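April, 2:40 pm — garment folding, teleop, Vundton bench

Started late, Vilho Huttunen had the leaders apart for a regrease. Left side feels lighter now, maybe too light. Noted.

Task today is the green tie-dye one, flatten then fold. Target 200 demos for the Prostari set, 83 in so far. Pink cloth and the basket stay in the back corners all day — don't tidy them, we want the same backdrop all the way thru.

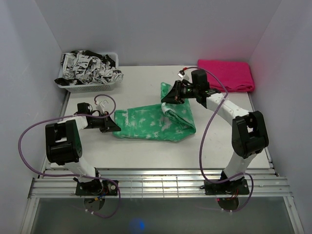 Main problem is still me rushing the first grasp. If I come down fast the fingers take the top layer only and the fold goes lopsided. Slower approach, wrist a bit flatter, close, pause, then lift. Bin any demo with more than one regrasp, Vilho agrees.

Wrist views are more use than I expected for the hems. Went back thru a few episodes and you can pick the layer by the stitching, which the top view never gives you.

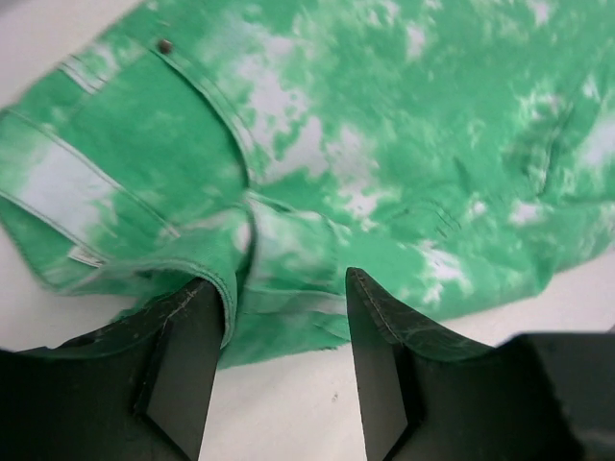

Wrist cam, hem curled by the left finger.

Todo
— check left leader gravity comp, log before/after
— rename episode 49, saved under the Toltadell task by mistake
— ask Kuusisto re spare fingertips
— disk: 2,000 GB drive nearly full, move the old towel runs off tonite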